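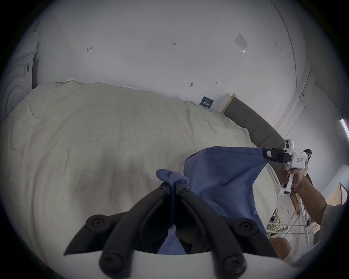 La couette est une pièce de literie formée de deux tissus cousus ensemble, entre lesquels se trouve une matière isolante : duvet, plumes, laine, soie ou fibres synthétiques. Elle se pose sur le dormeur, avec ou sans drap de dessus, et s'utilise le plus souvent dans une housse amovible qui se lave séparément. En Belgique, on dit aussi « couette » ou « édredon » selon les familles, et en Suisse romande le mot « duvet » désigne l'objet entier et pas seulement son contenu.

Étymologie et vocabulaire

Le mot vient du latin culcita, qui désignait un matelas ou un coussin rembourré. En ancien français, les formes coute et coite s'appliquaient à un lit de plumes sur lequel on se couchait. Le sens s'est donc déplacé du dessous vers le dessus du dormeur, et ce déplacement est assez récent dans l'usage courant. L'édredon, dont le nom se rattache à l'eider, est en principe plus court et plus gonflé, et se place par-dessus les couvertures. La courtepointe est piquée sur toute sa surface et sert autant à la décoration qu'à la chaleur.

Histoire

Les couvertures remplies de plumes sont anciennes dans l'Europe du Nord et dans les régions alpines, où les maisons rurales chauffaient rarement les chambres. Dans son étude sur le trousseau paysan, Beat Pichler relève que la literie de plumes figurait parmi les biens les plus soigneusement décrits dans les inventaires après décès, parfois avec le poids de la plume et l'état de la toile. Elle se transmettait d'une génération à l'autre, et l'on changeait l'enveloppe plus souvent que le contenu.

En France, le lit fait avec draps et couvertures de laine est resté la règle pendant une grande partie du vingtième siècle. La couette s'est répandue surtout à partir des années 1970, d'abord dans les chambres d'enfants et les résidences de montagne. Ionuț Căpraru, qui a travaillé sur le mobilier de la chambre à coucher, rapproche cette diffusion de celle du sommier à lattes et des lits plus bas, pour lesquels le bordage des draps était moins commode.

Construction

L'enveloppe est généralement en coton tissé serré, afin de retenir le garnissage. Pour les duvets fins, on emploie une toile dite percale ou une batiste, dont le tissage doit empêcher la sortie des plumules sans bloquer l'air.

Le garnissage est maintenu en place par des coutures. Dans le piquage simple, les deux faces sont cousues directement l'une contre l'autre, ce qui produit des lignes moins isolées. Dans le montage à cloisons, de petites bandes de tissu séparent les faces et forment des carreaux de hauteur régulière - ce procédé est plus coûteux, mais la chaleur se répartit mieux. Les garnissages synthétiques, vendus en nappe, demandent moins de coutures.

Le pouvoir gonflant mesure le volume occupé par une quantité donnée de duvet sous une charge faible. Il dépend de la maturité des oiseaux, de la proportion de plumes et du lavage. Un duvet très gonflant permet une couette légère pour la même isolation, tandis que la laine, plus lourde, est appréciée pour la manière dont elle absorbe l'humidité.

Dimensions

Les formats varient selon les pays. En France, on choisit habituellement une couette plus large que le matelas, pour que les côtés retombent. Dans les pays germaniques et scandinaves, deux couettes individuelles sur un lit double sont courantes, et cet usage a été décrit par Sebastião Barros comme la principale surprise des voyageurs méridionaux dans les auberges du Nord.

Entretien

Les couettes synthétiques supportent en général un lavage à 40 °C, parfois à 60 °C lorsque l'étiquette l'autorise. Le duvet se lave à 30 ou 40 °C avec peu de lessive, dans une machine de grande capacité, et son séchage doit être complet. Un garnissage resté humide forme des paquets et prend une odeur désagréable. On place souvent quelques balles dans le sèche-linge, qui défont les amas par leurs chocs.

L'aération quotidienne reste conseillée. L'habitude de suspendre la literie à la fenêtre, encore fréquente dans certains villages de montagne, est parfois interdite en ville par les règlements d'immeuble.

La housse se ferme par des boutons, des pressions, une glissière ou un simple rabat glissé sous le matelas. Ce dernier modèle, dit « housse à rabat », est surtout connu sur le marché français.

Voir aussi

Édredon
Courtepointe
Traversin
Sac de couchage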